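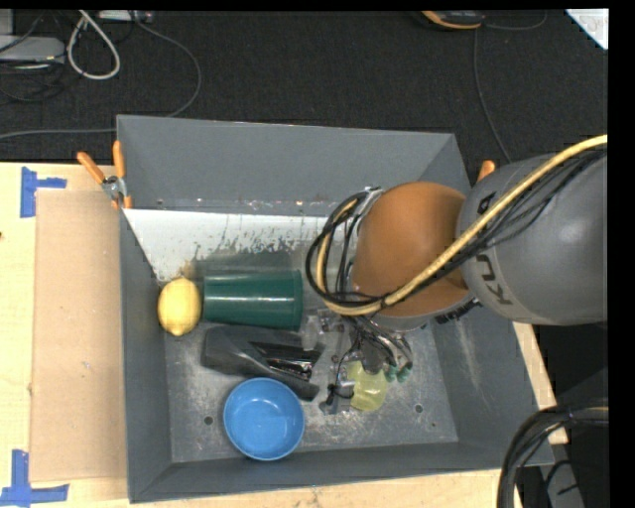 How to Empty and Sort a Catch-All Bin

Most kitchens and workrooms end up with one bin that takes whatever was on the counter when somebody needed the counter. Fruit, cups, bowls, packaging and odd hard things all go in together. This page covers how to empty a bin like that, what to do with each kind of item, and how to clean the bin before you use it again.

Allow 25 minutes for one bin. The sorting is quick. Most of the time goes to washing and drying.

What you need

A clear stretch of table next to the bin
Two old dish towels
Dish soap and a soft sponge
Baking soda
A small bowl for food items
A bag for trash

Step 1: Set up the table

Lay one towel flat beside the bin. Everything you lift out goes on the towel first. If the bin has sloping walls, put the towel on the side you reach from so you are not carrying things across the opening.

Step 2: Take out the food first

Look for fruit and anything else that can spoil. Lemons tend to roll and stop against a wall, where they are easy to miss once other things get piled on top. Put each piece in the small bowl.

Press each lemon with your thumb. A firm one is fine to keep. Rinse it, dry it, and put it in the refrigerator. Throw it out if it has a soft patch or any fuzz near the stem end. A lemon with dry, leathery skin can still have juice in it, so cut it open before you decide.

Step 3: Lift out cups and bowls

Plastic cups usually end up on their sides and bowls usually stay upright. Take the bowls by the rim and keep them level until you have looked inside – small screws and crumbs collect there. Tip whatever you find onto the towel.

Stack bowls with bowls. Do not stack cups inside each other until they are washed, as a stuck pair is hard to pull apart. If you do get a stuck pair, stand the lower cup in warm water, fill the upper one with cold, and twist.

Step 4: Find the clear things

Clear and pale see-through items are the ones people leave behind. Against a gray floor they show up only as a few bright spots. Move your head from side to side and watch for glints, or shine a flashlight low across the bottom of the bin.

Pick these up slowly. Soft plastic can be squeezed, but hard clear plastic may have a cracked edge. Wrappers and torn packaging go in the trash bag. Anything with a lid or a matching part goes on the towel.

Step 5: Deal with the odd shapes

There is always something black and angular that does not belong to any group. Put these items at the far end of the towel and leave them until last. Ask yourself which room each one is used in and carry it there when you finish. If you cannot tell what it is, give it until the end of the month.

Step 6: Clean the bin

Take the bin to the sink, or put the second towel underneath it if it has holes in the floor. Water will run straight through onto the table otherwise.

Wipe the walls first and the floor last. For whitish marks, mix baking soda with a little water, spread it on, wait 11 minutes and rub with the sponge. If the mark goes away, it was residue. If you can still feel it with a fingernail, it is a scratch and will stay. Scratches do no harm in a bin that holds cups and hardware, but food should go in a bowl or on a liner.

Do not use steel wool. It leaves a dull patch that catches more dirt – I did this to a Gidel bin in October and the patch is still there.

Turn the bin over and let it dry for 3 hours.

Step 7: Put back only what belongs

Pick one purpose for the bin and keep to it. Ours now holds clean plastic cups and bowls. Fruit has its own dish on the counter.

Trilok Maurya wrote in to say he lines his bin with a piece of non-slip shelf mat, cut to leave the holes open. It keeps round things from rolling and can be washed in the sink.

Last updated December 2019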